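Door Swing Belongs on the Listing

Residential floor plans in this country are drawn to show walls. They should be drawn to show clearances. Anyone who has bought a home from a plan and then tried to live in it knows the difference, and the cost of the difference falls entirely on the buyer.

I have reviewed plans for small residential buildings for most of my working life, the last stretch of it at Virkcombe. A set submitted for permit shows every door with its arc, its hand and its width. The same set, once it passes to the sales office, comes back as a colored diagram with the arcs removed. Room dimensions are kept and rounded up. The door becomes a gap in a line.

The omission matters because a hinged door uses floor. A 32-inch leaf swinging through 90 degrees sweeps a little over five and a half square feet. That area can be walked through but it cannot hold a chair, a trash can or a second open door. In a unit of 525 square feet with six hinged doors, the swept area is a larger share of the home than the coat closet, and the coat closet gets a label.

Appliances make this worse. A refrigerator door needs its own arc, and many models need more than 90 degrees of opening before the interior drawers will clear the door bins. Put the hinge side tight against a wall and the drawers stop short. The listing will still say "full-size refrigerator," and the statement will be correct.

The conflict shows up most often where a passage door and an appliance door share the same patch of floor. Either door works alone. Opened together, one strikes the other, and the usual result is a dent at handle height. The plan reviewer is rarely asked to check for this. Most codes regulate the width of the opening and the landing at an exit, and leave the rest to the designer.

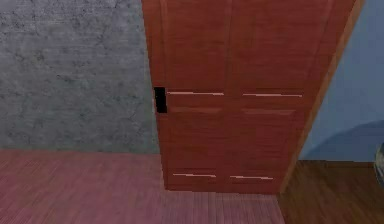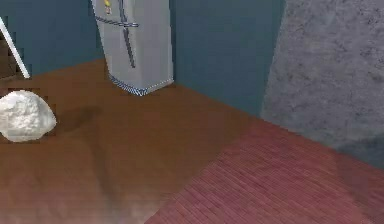
What the Complaints Show

At Virkcombe we kept a log of post-occupancy complaints for the Gakton buildings, which contain 241 units of nearly identical layout. Of the complaints that concerned layout at all, 31 were about doors striking something: another door, a counter edge, a toilet, a person. Noise drew more letters. Closet size drew fewer, although closet size is what the sales staff had been told to apologize for.

My colleague Waqas Cheema read the log differently than I did. His position is that 31 is a small number, that people adapt, and that a buyer who cares will visit the model unit and open the doors. I agree that people adapt. They take the door off its hinges and put it in the basement, or they learn to close one thing before opening another. I do not accept that adaptation is evidence of adequate design. As for the model unit, its interior doors at Gakton had been removed for the sales period. This is common practice and, as far as I know, legal.

The Objections

The first objection is clutter. Marketing plans are small, and arcs add lines. This was a fair point when plans were printed four to a page. On a screen the arcs can be a layer, switched on by default.

The second is liability. A developer who publishes door swings may be held to them, and hinges do get reversed in the field. Erasto Shemweta, who managed construction on the Dafis conversion, put this to me strongly. His crews reversed nine doors on that job, each for a good reason, usually a light switch that would otherwise have ended up behind the leaf. My answer is that a reversed door is a change to the product and the buyer should receive a revised sheet. Revised sheets are already issued for countertops.

The third is that sliding doors solve the problem. They solve part of it. A pocket door needs a wall cavity free of pipe and wiring, it seals poorly against sound, and its hardware is hard to reach when it fails. I would specify one for a pantry and avoid one for a bathroom.

A Minimum Standard

I would require the following on any plan used to sell or rent a dwelling:

Every hinged door drawn with its full arc.
Refrigerator, oven and dishwasher doors drawn open, at the depth of the specified model.
Any overlap between two arcs shaded.
Clear floor area stated next to gross floor area, with all arcs deducted.

The Sola townhouses were marketed this way after some argument. The drafting took an extra afternoon per unit type. Two kitchens were redrawn before construction as a result, one by moving the refrigerator to the other end of the counter run and one by changing the hand of the door to the garage. Neither change added to the contract price.

The clear area figure was the item the sales office resisted longest, as it made the units look smaller than those across the street. I would expect that objection to continue until the units across the street have to print the same figure.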